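December, Odcombe bench, shelf cell
Notes: Y. Gashaw

Spent the morning going back over the handling rules for the grocery set. The old sheet came over from Skonduvik and was written for rigid blocks, so half of it doesn't fit retail cartons. Rewriting it section by section and trying each part as I go.

Rule 1, table side. All stock goes through the table before it goes on a shelf. Check flaps. An open flap changes the outline of the box and gives the planner a bad grasp width, so it gets closed or the box gets pulled. Bags are logged separately from boxes, different grasp class. Old sheet had them together, which explains a few of the odd entries in the Mamik log.
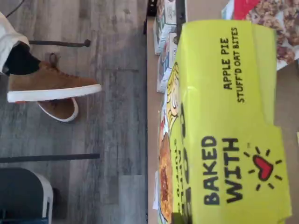
Table side. Oat bites box with the right-end flap folded open, bag beyond it.

Rule 2, seating. Chairs at the table are fine for sorting and labeling. Feet and chair legs stay outside the floor line when the arm is enabled. Want the line repainted, it is worn through on the long side. Asked Fikre for paint, no answer yet.

Rule 3, speed. Limit stays at 30 percent for any run with a person in the room. Full speed only with the gate shut and the key with the operator. The old sheet let the operator decide. Taking that out.

Rule 4, shelf layout. Same product lined up front to back, one flavor per row, front faces out. Don't mix box and pouch in one row. White cartons go on the lower shelf, upright, and must not be pushed into line by hand once the run has started. If one is crooked, stop, fix it, restart the count.

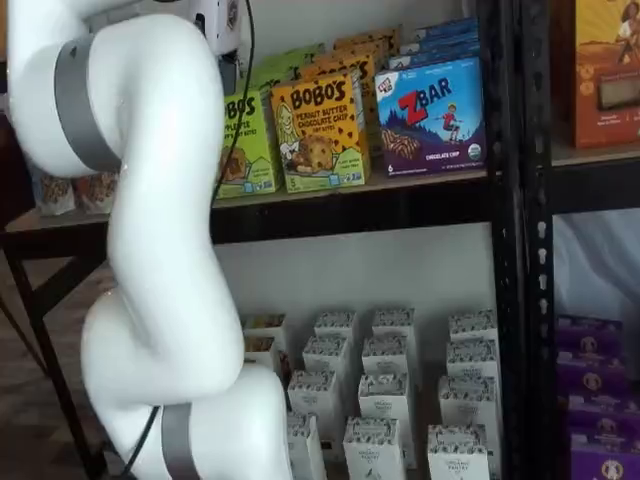

Arm at the shelf. Snack boxes upper, white cartons lower.

Rule 5, cables. Arm cable gets checked for slack at the top and bottom of travel before the first pick. Pass or fail goes on the sheet with initials. Replace any tie that has moved. Inspection every 1000 cycles, was 2000 on the old sheet. I would keep it at 1000 until we have more than 3 clean inspections in a row.

Still open:
- who signs for a carton that gets crushed
- wording for reset after an e-stop, current text can be read two ways
- whether rule 4 applies to the shelf right of the upright or only the main one

Draft is in the Mamik folder. Mark it up there, not on the printed copy.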